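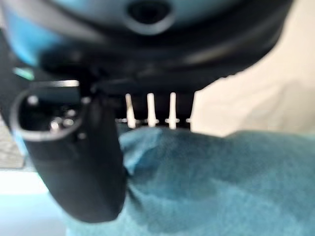

## Chapter 4: Hollow Things, Open Tops

Start with a tube. Any tube. Stand it on end and look in from above, tilt your head a little, and the rim stops being a circle. It's an oval now. Same tube, same rim. Most of this chapter comes out of that one fact, so do it before reading on. A mug works. So does a flashlight with the cap off.

Emlyn Pritchard used to open the workshop course at Pleltley this way, no lecture, just a shelf of odds and ends and ten minutes of handling. Write down what you notice. Wall thick or thin? Bottom closed? Anything down inside, a screw head, a seam, a bit of metal that shines when you turn it? Do not guess the use yet. Use comes in section three and people allways rush it.

Words we need now:

- **Rim**: the edge at the open end. Has a width, even when it's tiny.
- **Wall**: everything between the outside and the inside.
- **Cavity**: the empty part. Measure it separately.
- **Fitting**: anything fixed in or on the wall. Screws, clips, sleeves.

Matte black is the hard one, by the way. A scuffed black cylinder shows you one soft streak of light down the side and not much else, and the inside goes dark quickly. Students draw it as a flat rectangle with an oval on top. Fine for a first try. Then go back and find the streak, because the streak tells you the side is round.
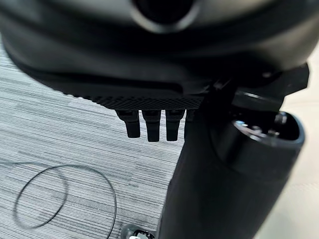

Second thing is standing. A tall piece on a narrow base tips sooner than a short one on the same base, assuming the weight is spread evenly. If there's hardware near the top, it tips sooner still. Push gently near the rim with one finger, then push near the base. Feel the differnce. Write it down, even if it seems obvious.

For the exercises you want a piece no taller than 349 mm. The Sayce set has a good one (part 847), but a cardboard mailing tube cut down is OK. Caradog Gethin's drawings for section two were all made from cardboard.

Bring a ruler. Bring a soft pencil. Section one starts with the rim.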